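Reading Room > Fiction > Short Stories

We use cookies to remember what you've read and to keep the lights on. By continuing to browse you accept our cookie policy. OK / Manage settings

Filed under: Stories under 2,000 words, School & Work, Machines

THE CUSTARD TEAM

My sister says I can't tell a story without first telling you what I had for lunch, and she's right, so I'll get it over with. I had egg salad. I had it standing up in the hallway outside the robotics room at Partanen, out of the wax paper, because the class inside had already started and I'd been told to come at noon and it was ten past. I was sixty-four years old and I had not been late for a class since I was in one.

I'd taught cooking at the high school in Nurkholm for 30 years, and then they took the stoves out and I went home. That was that, or I thought it was, until August, when the phone rang while I was out back with the beans and a very polite young man asked if I was the Mrs. Hale who made the custard.

"I'm the Mrs. Hale who taught people to make custard," I said. "There's a difference, some years a big one."

His name was Shahzad Tanoli. He was a second-year student at Partanen, the technical college across the river, and he was captain of a team that was going to Drandska in the spring. I said I hoped they'd have nice weather. He explained that Drandska was a competition, held in a town whose name I've forgotten, where student teams brought robots and had them do household jobs in front of judges. Each team picked its own job. Somebody's would fold towels, and there was always somebody who watered plants. His team had picked custard, and it kept going wrong, and his mother had been in my class and had told him, in front of the others, on speakerphone, that he should quit guessing and call Mrs. Hale.

So there I was with my egg salad.

I don't know what I'd expected. Something with a face, I suppose. What they had was an arm with a black hand on the end of it, long thin fingers, and they called it Amik. There was a second arm too, with a plain two-fingered grip, and I asked what that one was called and they all looked at each other. It didn't have a name. I felt bad for it the whole first week.

"Show me," I said, and pulled up a stool, and they showed me.

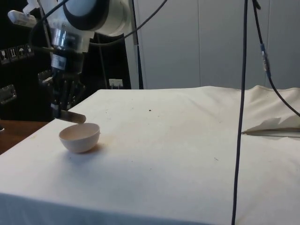
Now, custard is a matter of patience, and I told every class I ever had that you can't teach patience but you can teach people to stand still. You warm the milk, you beat the yolks with the sugar, you bring one to the other a little at a time, and then you stir, low and slow, all the way around and across the bottom, and you don't answer the phone. Amik had the standing still part down cold. What it didn't have was any feeling for where the bowl was. They'd given it a flat beige paddle to hold, and it held it nicely, fingers curled around it more neatly than most of my freshmen ever managed, and then it brought the tip down to just over the rim and stayed there, hovering, like a person at the edge of a swimming pool. I looked at the white cloth on their table, at the faint yellow stains beside the bowl, and I said, "You've been at this a while," and a girl named Petra put her forehead down on her keyboard.

"It's the height," Shahzad said. "If we bring it lower it hits the rim. If we bring it in steeper it digs, and then the bowl goes for a ride."

"Who's been stirring?" I asked.

They all pointed at Amik.

"No, I mean which of you makes the custard."

Well, there was a long silence, and I understood the whole problem. Not one of them had ever made it. They had watched videos. They had a file of measurements for the motion, 39 points along a curve, and Petra could have recited it to you, but she'd never had a spoon in her hand and felt the stuff change its mind. I asked where the nearest stove was. There was a hot plate in the break room, under a box of extension cords, and I sent the tall quiet boy, Emil, out for eggs.

I won't say that afternoon went well. Emil scrambled his. Petra got so worried about scrambling hers that she never let it get warm, and we stood there for most of an hour over a pan of sweet yellow milk, being encouraging. Shahzad talked. He is a wonderful boy and he can't stir and talk, and he can't not talk, and I finally told him to hum, which cured him, because he only knew the one song and was embarrassed by it. He got custard. It was a bit lumpy down one side, but he stood there looking into the pan with such an expression that I had to go and rinse something.

"It gets heavy," he said. "It gets heavy all at once, and you feel it before you see it."

"Yes," I said.

"Right here." He was holding his wrist.

Then he walked back into the other room with the spoon still in his hand, dripping all down the hallway, and I heard him telling Petra that they'd been going about the paddle wrong, they'd been telling it where to be and they ought to be telling it how hard to lean. I didn't follow what came after. There was a good deal of it. I wiped up the hallway with my own handkerchief and caught the 5:40 bus, and I remember that I was smiling out the window at nothing, at the feed store.

I went back, of course. I went back all that fall, and I learned a few things against my will. I learned that you don't touch the hand when the team is at the screens, even if it needs dusting. I learned that most of the practice is done with an empty bowl, over and over, and that students will eat anything set near them, so I started bringing two tins, one for them and one to hide until four o'clock. I learned to say "wrist" and mean the robot's.

They learned to make custard, all three of them. Emil turned out to have the best hands of the bunch. He'd take the pan off the heat at the exact moment, without any fuss, and then look over his shoulder to see if he was in trouble.

And I did come to have a soft spot for the other arm, the one without a name. I had asked early on what it was for, and the answer was that it was supposed to hold things steady and pass things over, the way a good kitchen helper does, and that nobody'd had time for it yet. It seemed to me they were all so taken up with the clever hand that they'd forgotten the plain one. I had a student like that once, Louise, who never cooked a dish start to finish in two years but who always had the thing you needed held out to you before you'd asked. She runs a hotel now. I told them about Louise. I told them about Louise several times, I'm afraid, and at last Petra laughed and rolled her chair over to the second arm and said, all right, Mrs. Hale, let's see what she can do.

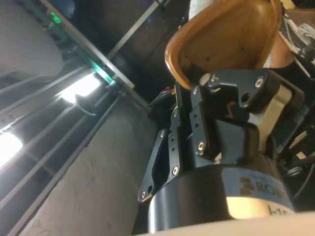 After that they called her Louise, and I wrote and told the real one, who was tickled and sent a box of hotel soaps to the college, which confused the front office no end. Petra took Louise on as her own project. She'd stay late with her sleeves pushed up, muttering, and I'd hear the motors go and stop and go again while I was packing up my tins. It was slow work. It was every bit as slow as custard, and I noticed she had quit sighing over it.

The night before they left for Drandska I brought dinner in, a real one, chicken and noodles in the big blue pot, and we ate it off paper plates with our coats on, because the heat in that building goes off when the office staff go home. Shahzad had made a list and kept reading it out loud. Emil had already packed everything on the list. They wanted one more run before they took it all apart, with real eggs and real milk, and they wanted me on my stool for it.

I've been asked since then how they did at the competition, and I'll tell you, they came in fourth. The towel people won. There was some trouble with the lamps in the hall, and on the second day the bowl went for a ride after all, and a judge had to have his shoes wiped. Shahzad called me from the parking lot with all of it, and I could hear the other two behind him, arguing about the lamps and laughing.

But what I think about is that last run. Petra had the lights low over by the door. Amik came down to the bowl and I held my breath, the way I always did at that spot, and the paddle went over the rim and in, and started around. It went around and around. There wasn't any sound except the motors, and Shahzad, who I don't believe knew he was doing it, humming that one terrible song. Then there came a place where the arm slowed down a little. It leaned. You'd have had to have made a great many custards to notice it, or else have spent a whole winter on the thing, and I looked over and Emil was looking at me.

"There," he said.

"Take it off," I said, and he'd already reached for the pan lid and the spoons.

We ate it warm, out of the coffee mugs. It wanted a pinch of salt.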